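Product news: the Firnerik two-arm kit after one month on our bench

Many of you asked in the last months if we will take a two-arm kit into our rental program. In April we received one from Firnerik for review, and we have used it almost daily for one month. My colleague Bello Ibrahim did the assembly and I did most of the teaching sessions. We paid the normal price for the kit and Firnerik did not see this text before you.

First, what you get. The kit comes in two boxes with both arms, two grippers, four printed fingers, the wrist cameras, the cables and one license for the Carkero software. A computer is not included, and you must supply a good one. The manual says that assembly takes one afternoon. Bello needed one afternoon and the following morning, and he has built such things before. The slow part was the cable routing. The drawings show the arms only from the front, so you have to guess how the camera cable goes behind the joint. We used the straps from the box, then we opened them and did it again with more slack. Please leave more slack than you think.

The screws are all Phillips and of two lengths, but the two lengths are mixed in the same bag. I wrote to the support about this and they replied in one day, politely, that separate bags will come with the next production.

The software is the strong side. With Carkero you guide the arms by hand, the system records the movement together with the camera picture, and after enough repetitions you start a training. For a simple pick from a fixed place, 15 repetitions were enough for us. For passing an object from one gripper to the other we needed 44, and the result was still weak when the object had a round shape. The first training ran through the night. The later ones were shorter, as the program can continue from an older model.

I like also that the recording can be stopped with a foot pedal. With two arms to guide you have no free hand, and with our old single-arm Zandirex I was always running back to the keyboard. The pedal is a small thing on the price list and I would buy it again before anything else.

Now the less good points. The arms are not quiet. In an office with other people you will get complaints, mostly because of the fans in the base. The second point is the calibration between the two arms. The wizard asks you to bring the grippers to the same place from both sides, and if you are a few millimeters wrong, the program accepts it without a warning. You see it later, when one finger comes too early to the object. We now do the calibration two times and compare the values by hand. I hope Firnerik will put a check into the next version.

The payload is enough for household things. We tried small boxes, cups, pens and a folded towel. The towel was a pleasant surprise, the pens were not. Thin objects slip down between the pads, and we ordered a softer set of pads, which had not arrived when I finished this text.

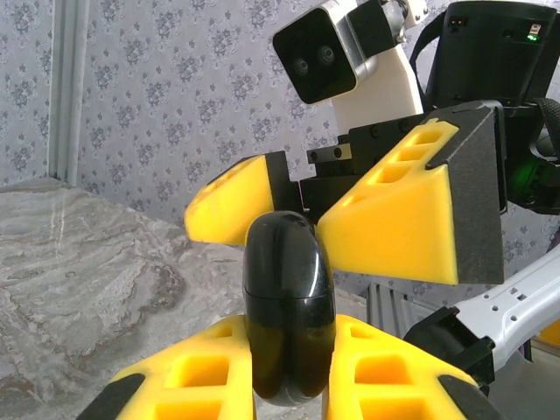 Musa Omoregie

Smooth objects are the hardest exercise for this kit, and a glossy black one with a seam around its middle is a good test. The lower gripper keeps it upright between the two yellow fingers, and the other hand comes from above with its fingers open. Reflections on the polished surface are worth attention here. In our trials the position estimate was better when I turned the desk lamp to the wall, and worse when the light came directly from above. My advice is to record the repetitions in more than one light, morning and evening if possible, and to mix them in one training.

The open structure of the fingers has one practical side. They are light, and you can print new ones. The files are in the download area and one finger took a little less than four hours on our printer. We broke one in the second week when I closed the gripper on the edge of the table, and the replacement fitted without any filing.

About the rental: we will offer one kit from next month, with the computer and the pedal, for periods of two weeks or longer. The deposit is 2000 and will be returned after inspection. The rental fee is 40 per day, with transport paid by the customer. Bello can give a short introduction at our place before you take the kit, and I recommend it to everybody who has not calibrated two arms before. Please write to the rental desk with your preferred weeks - the first reservations go to members of the program.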